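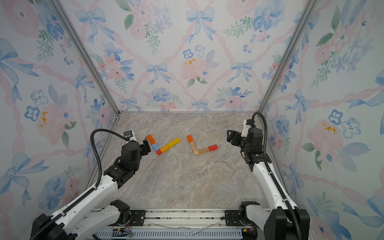

A subscriber wrote in to say the Provance celebrity podcast was cutting out at minute 18, right as the host asks the actress about her divorce, and that the rest of the interview never played on her phone.

Filed under: Podcasts & Audio > Playback problems

Opened 2019-07-01. Status: resolved.

Checked the episode on the web player. It runs the full 57 minutes. On the Gosano app it stops at 18 every time, on two phones.

Cleared the app cache, no change. Deleted the download and streamed it over wifi, same result.

Asked Srithong, who host the audio, to compare the files. They found two versions in the feed. The short one was a teaser cut for the Clunomville premiere and had been saved under the full episode's name. The app was picking up the teaser.

Teaser removed, feed refreshed. Episode now plays to the end on both phones. Subscriber told to delete her old download and get it again. She replied that she has heard the divorce part now and wants to know when the next one is out. Passed to the show team.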